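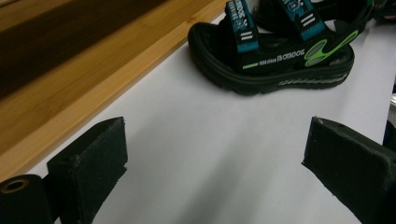

Brendside open day: anyone else go? (shoe sorting demo)

Forum: Warehouse & Returns Talk
18/08/2026

returns_desk_rita
Went to the Brendside open day because my manager had a spare ticket. The bit they were pushing hardest was the footwear table, the kids' sandals with the teal straps, worked with a hand-held gripper. The sales line is that people pick shoes up with the gripper, the recordings go into training, and later on an arm does the job by itself.

I work returns. I handle kids' shoes all day long. I came away thinking I'd watched somebody pick up a sandal slower than I do it. What am I missing?

palletjack77
You're missing the invoice.

tib_aguirre
I was there too, in the afternoon group. I think you're being a bit hard on it. The hand-held thing isn't meant to beat you on speed. It's how they collect the examples. Judging the finished product by that table is like judging a bakery by the flour delivery.

returns_desk_rita
Fine, but then don't put "see automated returns in action" on the flyer. I drove 22 miles for flour.

tib_aguirre
OK, the flyer was bad. I'll give you that one.

mezzanine_mo
Couldn't make it. What were the grippers like? We had Takeda in our building in March to show us a suction setup and it would not hold anything with straps. Great on boxes, hopeless on flip-flops.

returns_desk_rita
Two fingers with black foam pads on the ends. The foam was already a bit fuzzy and frayed along the edges, so I asked how often they change the pads. The guy said "as needed." I've heard that before about conveyor belts.

palletjack77
"As needed" means when it stops working on night shift and the only person with the key is at home.

Albertina Prata
I do process work for a shoe importer, so I have a small stake in this. Foam on the fingertips makes sense for footwear. You have a hard sole, a rounded rim, soft straps, all on one item, and bare metal would mark it. Frayed foam by itself wouldn't worry me.

What I asked at the stand was how they deal with pairs. The sandals I saw had one lying partly over the heel of the other. That's normal in a returns tote and it's the hard part. Does the system know it's two shoes? Does it know they're the same size? I got a very friendly answer that had nothing to do with my question.

returns_desk_rita
YES. Size is the whole job. Half of what comes back to me is one 3 and one 4 in the same box. A gripper can hold a shoe perfectly and still send out a mismatched pair.

tib_aguirre
That's a job for a camera and a label reader though. Separate problem. You could have a person do the matching and let the machine do the lifting.

Albertina Prata
Then you've kept the person and bought the machine.

mezzanine_mo
Did they at least use a range of stuff? Boots, sneakers, heels?

returns_desk_rita
Not while I was standing there. BOBDOG sandals, black with the teal straps and little green bits on the side. Cute, to be fair, my nephew would want them. They were on a nice smooth white tabletop with good light up where the shoes were. My bench at work is gray, scratched, and has tape all over it. I'd like to see the demo on my bench.

tib_aguirre
Lemano did pretty much that for us last year. Brought their kit into our building and ran it on our own junk for a week. It struggled the first couple of days and then got better. So I don't think this is all smoke. I think Brendside put on a weak show.

palletjack77
Did you buy it?

tib_aguirre
We're still talking.

palletjack77
lol

Albertina Prata
A week on your own stock is a fair test and I'd trust it over any open day. Did they share numbers? Drops, mis-picks, how many times someone had to step in?

tib_aguirre
They gave us a figure of 3000 picks. I'd have to dig for the drops. I don't remember seeing the step-ins written down anywhere, now that you ask.

Albertina Prata
That would be the first thing I'd ask them for.

mezzanine_mo
Bradwood are having a visitor day too, if anyone wants another go. Supposed to be mixed totes.

returns_desk_rita
I'll go if I can bring my own tote. Serious question, has anybody been allowed to do that? I've got one with a rain boot, a ballet slipper and three left sandals in it and I would really like to watch.

mezzanine_mo
I'll email them and post what they say.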